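Twelve Weeks Minus Four

12/6/20

I have been reading the sign-up page for the Luviler teacher leadership certificate for most of this weekend, and I keep coming back to the same line. "Step into the role you already play." What does that even mean? If I already play it, why am I paying for it?

Some background for the two or three of you who don't teach. Our district now gives a small bump on the pay scale to anyone who finishes an approved certificate. There are a few on the list. Luviler is the one everybody in my hallway is talking about, mostly on account of it being online and you can do it in your pajamas. McGrath is the old one, with Saturday classes and a binder. I did half of McGrath back when I taught second grade, and quit when the binder got heavier than my actual students' work.

What the money looks like

The bump is real, I'll give them that. It comes to 50 dollars a paycheck before taxes. The certificate gets paid off in a while if you stay in the district, and if they keep the bump, and if they don't "restructure" the scale again like they did the year I finally moved over a column. I have been through that once. I still have the letter.

They also say it takes up to 8 hours a week. I asked Raymonde Després, who finished it in May, and she laughed at me over the phone. She said the reading fits in that. The discussion board doesn't. You have to reply to two classmates on every topic, and the replies get graded on whether they "extend the conversation." So you get 55 grown people with master's degrees telling each other "Great point!" in five different ways at eleven at night.

What is in it

I got hold of the module list. Module one is Knowing Your Leadership Style, which is a quiz. I have taken that quiz. I think every teacher in America has taken that quiz, and I come out as something different each time depending on whether I've had lunch.

Then there is a module on data walls, one on hard conversations with colleagues, and one built entirely on the Cuseretti Cycle, which as far as I can tell is plan, teach, look at how it went, and plan again. I did this in student teaching. We called it Tuesday.

The hard conversations one I would take by itself, if they sold it by itself. They don't – I wrote and asked.
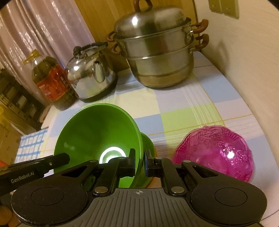
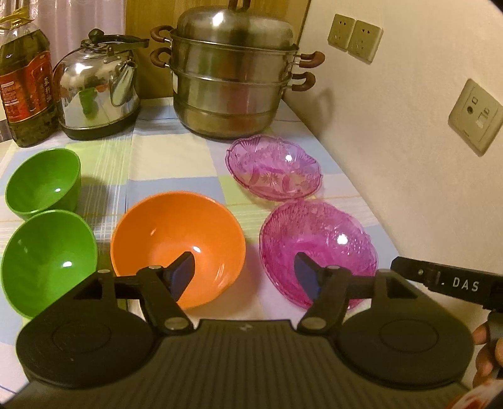
Who is it for?

My trouble with all of it is that I can't find anybody who will tell me what changed in their classroom afterward. Raymonde is a wonderful teacher. She was a wonderful teacher before. When I asked her straight out what she does differently, she thought for a long time and said she writes better emails to her principal. That's worth something, I guess. I've seen some of the emails our principal gets.

The Luviler page has a chart showing that schools with certified teacher leaders have higher reading scores. It doesn't say if those schools had higher scores to begin with. My fourth graders would ask that. A couple of them would ask it rudely.

And you have to turn everything in through Zisero, the same system we use for grades, the one that logged me out in the middle of report cards and kept nothing. I'd want to write every assignment somewhere else first and paste it in.

Registration is open until winter break. I have the form filled out down to the payment part and I've left it there. If any of you have done this one, or stuck with McGrath to the end, leave me a comment and tell me what you teach and whether you'd pay for it again. Please don't tell me it was a journey.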